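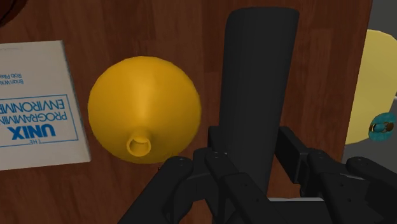

15/04/2020
By Ah-rin Seo

Pick up a tall black cylinder and you've already forgotten doing it. The team at Plesumby would like you to remember, slowly, and then do it again 482 times.

I spent two days with them as they gathered examples for Ganus, their learning system for multi-fingered hands, and I came away completely hooked. The work all happens in simulation. An operator puts on a tracking glove, watches a rendered tabletop on the monitor, and the black hand on the screen follows along (mostly!). A try takes 12 seconds if it goes well. Then the table is cleared, the software deals out a new jumble of objects, and off they go again.

I love the jumbles. In one of them a yellow funnel shares a wooden table with a book whose cover says UNIX in big blue letters, lying upside down from where the hand comes in. The cylinder stands between the fingers, and the other things are there so Ganus learns to reach for the right one with clutter close by.

They let me have a turn. My first grasp went straight past the target, and my second sent it rolling out of reach. By the ninth I had my fingers wrapped low on the thing and was grinning like a kid. Even my misses got saved, with a label, in a folder called Barreto. The team trains on the good tries first and brings the bad ones in later, so the system can tell a firm grip from a lucky one.

What surprised me most was how personal the examples are. Some operators come in from the side, some press with the fingertips, and one always starts with a little wiggle. After 591 recordings, Ganus had picked up the wiggle too, and the team has decided to keep it until June, when the next round of collecting starts with 48 new objects.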